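Uven two-arm table cell - setup and care
Sterketti / Equipment / Table cells

Product page, text revised May 2021

The Uven cell is two black arms that share one white tabletop, with a small camera at the wrist and one fixed camera that looks over the table. It is made for packing work with soft goods: bags, pouches, boxes with lids. This page is for the people who install the cell and keep it in order. The price list and the delivery terms are on a separate page.

Before the first run

The tabletop must be level and free of oil. Wipe it with a dry cloth and leave the surface matte - polish makes bright spots in the wrist camera. The table is 800 mm deep, and both arm bases are bolted to their own plates and never to the tabletop. Tighten the base bolts by hand first, then in a cross pattern with the long key from the tool bag.

Put one dark object on the table when you set the exposure of the wrist camera. A navy cloth bag is good for this, as the fabric must show its seams and the white table must not turn into one flat patch. Open the gripper fully, so that both fingers stand in the picture with the gap between them.

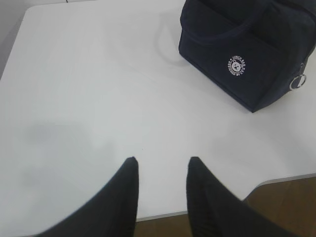
Can I set the exposure once and use the same value for both arms?
You can use it as a starting value, but each wrist camera should be set by itself. The two arms get the light from different sides, and a value that is good for one can be too dark for the other.

Aligning the two arms

Each arm is taught alone first, and only then together. Order of work:

Set the home position of the left arm and save it. Do the same with the right arm. Run the touch test at low speed, where each gripper goes to the same point above the table, one after the other. If the difference is more than 3 mm, repeat the home positions before you change anything in the software. Bořivoj Vrabec from our service in Holtberg has checked many cells after a move, and in most of them the fault was a base plate that had shifted.

After this comes the shared task. We use a cloth bag with handles and a food container with a lid. One arm steadies the bag at the top, the other brings the container over the opening. Begin with an empty container and with the speed limit on.

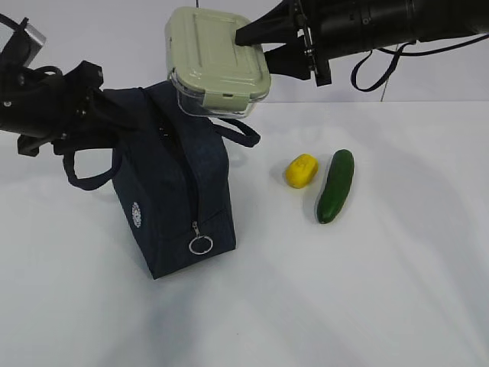 Keep the limit on until the task has gone well 3 times in a row. Then raise the speed in small steps and watch the cables on the arms when they turn. A cable should hang in a loose loop and must never be pulled straight at the end of the movement. If it is, open the nearest clamp, give the cable a little more length and close the clamp again.

Regular care

Every day: wipe the fingers with a dry cloth. Look for threads from fabric in the joint of the gripper and take them out with tweezers, with the power off.

Every week: clean the wrist camera window. Check the clamps and the bracket screws on both arms.

Every month: repeat the touch test and write the result in the cell book. Rosine Maillard, who answers the service mail, will ask for this page of the book if you report an error.

After any change of fingers: close and open the gripper slowly, then look at the wrist picture with a few things of different shape on the table. Both fingertips should stand at the same height in the picture. If one is higher, loosen its screw, press the finger down to the stop and tighten again.

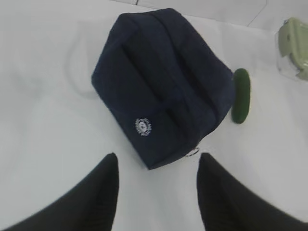
Error 257 and what to do

Error 257 means that the gripper did not reach its open position. Switch the power off and move the fingers apart by hand - they should go without force. If they stick, remove the finger cover and clean the rail. Do not use grease here, it collects dust from the fabric. If the fingers move freely and the error comes back, the gripper cable is probably worn near the wrist and should be changed.

Spare parts

Fingers are sold in pairs only. Gripper cable, cable clamps, camera window and finger screws are kept in stock in Holtberg. For base plates please write to Čestmír Štěpánek, and give the serial number of the cell and of the arm.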